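From the Robotics Club: The Arm Has Opinions About Beige

The Tuesday group has spent most of January inside the simulator, and I can report that it is a very tidy place to fail in. Things get dropped there all the time and the floor never gets a scratch. Members who remember the old days at Palumbo, when a bad line of code could cost you a fingertip pad and an evening with a screwdriver, have been heard to sigh. They are welcome to their screwdrivers.

The project this term is called Jatgate, a name that won a vote nobody will admit to having organized. The job is simple to say out loud. The arm reaches down, picks up a small block, moves it over and puts it down again without drama. Samuele Farina wrote the part that plans the reach, Lucrezia Sala wrote the part that decides when to close the gripper, and for a good two weeks the two halves spoke to each other the way cats speak to dogs.

Most of our trouble came down to height. The planner measures from the base plate. The gripper code measured from the floor. You can imagine how that went, and if you can't, Samuele has a folder of runs he will gladly show you at any hour, including dinner.
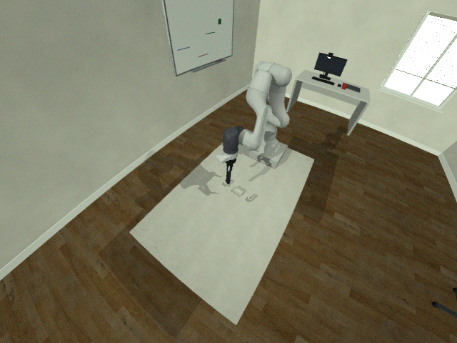
Fingers closed, just off the rug. Someone still has to tell it to open up.

Once both halves agreed on where the ground was, the arm began arriving in sensible places. Arriving is worth 2 points on our own score sheet, a clean grip is worth 3, and a gentle release is worth 2 more. Sveva Benedetti drew up the sheet and enforces it like a parking officer. A block set down on its edge that then falls over the right way up does not count as gentle, as I now know at length.

We also had a lively evening on the subject of color. The small pieces in our room are pale, and so is what they sit on, and one faction wanted to paint everything orange and be done with it. The other faction (Lucrezia) argued that a grasp that only works on orange things is a party trick. We compromised by leaving it all alone and complaining, and then Lucrezia rewrote the part that looks for edges.

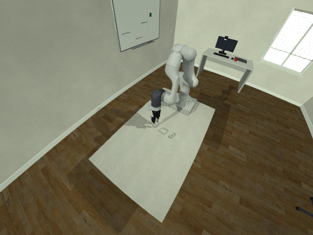 Do I need to know how to program before I join?
Most of us didn't. New members start by changing numbers in a run that already works, then find out which numbers they shouldn't have changed. If you can read a recipe and keep your temper, you'll be fine by the second month.

Back to the block. The next headache was furniture. A plan that behaves nicely at floor level gets strange ideas when you stand the whole arm on a table, and ours had a few lines in it that quietly assumed the rug would always be there. I wrote those lines. I would like it noted that they were very good lines for a rug. Samuele replaced them with a setting, which takes one number and does not sulk.

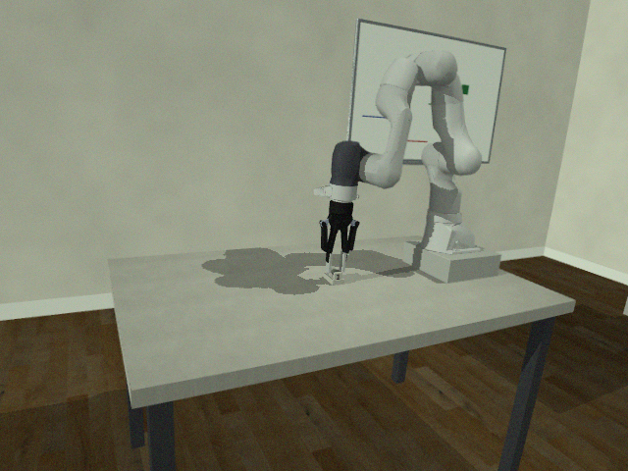 Ionuț Grecu wrote in after the last issue to say that we were making it too easy on ourselves. "You should nudge the block a little before every run," his note went, "or all you've taught it is one address." He added that his own club did this for a whole winter and hated every minute, and that the hating was how they knew it was working.

He's right, annoyingly, so we do that now. Before each attempt the block gets shifted and turned a bit by a small script called Soletti, which Italo Lombardi put together over a long lunch. Scores dropped through the floor the first evening. Sveva updated the sheet in red and said nothing, and I think we would all have preferred a speech.

They've crept back up since. The fix was duller than anyone hoped: slow down near the end, look once more, then close. We had been so pleased with how fast the arm came in that it hadn't crossed our minds to let it dawdle. It still comes in a shade crooked when the block is turned far over, and Lucrezia has a theory about wrist limits that she is saving for a meeting with better snacks.

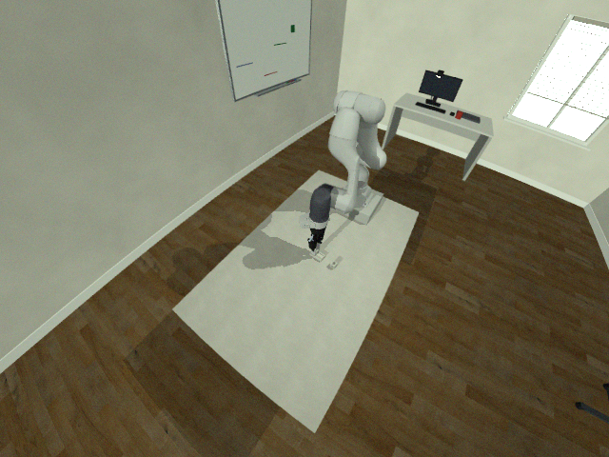 Run 994 was the one where Samuele announced he was done for the night, and he stayed for several more. Anyone who has sat through one of our evenings will recognize the pattern. The lights go off when the building says so and the laptops carry on in the parking lot.

Next up is the second piece. At the moment the arm deals with one thing at a time and treats its neighbor as scenery, and we want it to choose between them and then go back for the other. Italo has started a branch for this, named Jetus, and has asked that people stop pushing their experiments to it. You know who you are. So does the commit log.

We meet Tuesday at 7 p.m., upstairs. Bring your own laptop and a charger with your name on it. If you'd like to take a turn on the score sheet, talk to Sveva, and bring a pen she approves of.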